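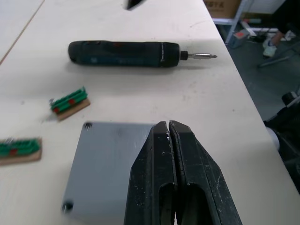
Right, day one of sorting the Clirkgate workshop bench and I'm doing it in posts because otherwise I'll never write it down. Rule for the white table is only what the job needs. So – the cordless screwdriver, the bits in their green plastic racks, the square metal plate. Everything else in a crate until it earns its way back.

The plate is a Kanmont base plate btw, for the shelf uprights. Screw hole near each of the two left corners. Bought far too many in January when they were going cheap. Two crates under the stairs. Sigh

Things found so far: 8 tape measures. EIGHT. I have been buying tape measures for years because I could never find the tape measure

Also one of them is in inches only, who gave me that

Screws next. Old system was jam jars. New system is also jam jars but with labels. Weighed the "misc" jar on the kitchen scales, 322 grams of misc. Not sorting that tonight

Someone asked about the green racks – they're just the ones the bits came in, still on the card. Keep meaning to get a proper case. The card gets soft after a bit but they sit flat so fine

Ok shelf plan. Kallio uprights on the left wall, boards 270 mm deep, bottom one high enough for the vacuum to go under. Tried 200 deep before and the paint tins hung over the front, never again

Tea break. Forty minutes, oops

Wandodo drawer unit turned up!! Flat packed, obviously. Instructions are one sheet and the drawings are tiny. Bag of dowels split in the box so I've been on the floor with a torch

Drawers done bar one runner which is on upside down. Found out last, as is tradition. Coming off again tomorow

Driver lives in the top drawer from now on, bits next to it, charger at the back with the lead through the gap. Wrote it on masking tape so the rest of the household has no excuse

Anyone local want a tape measure? Got a few. Can leave them on the wall by the gate, not the inches one tho, I've gone off you if you want that one

Right, misc jar. Tipped it out on a tray. Mostly picture hooks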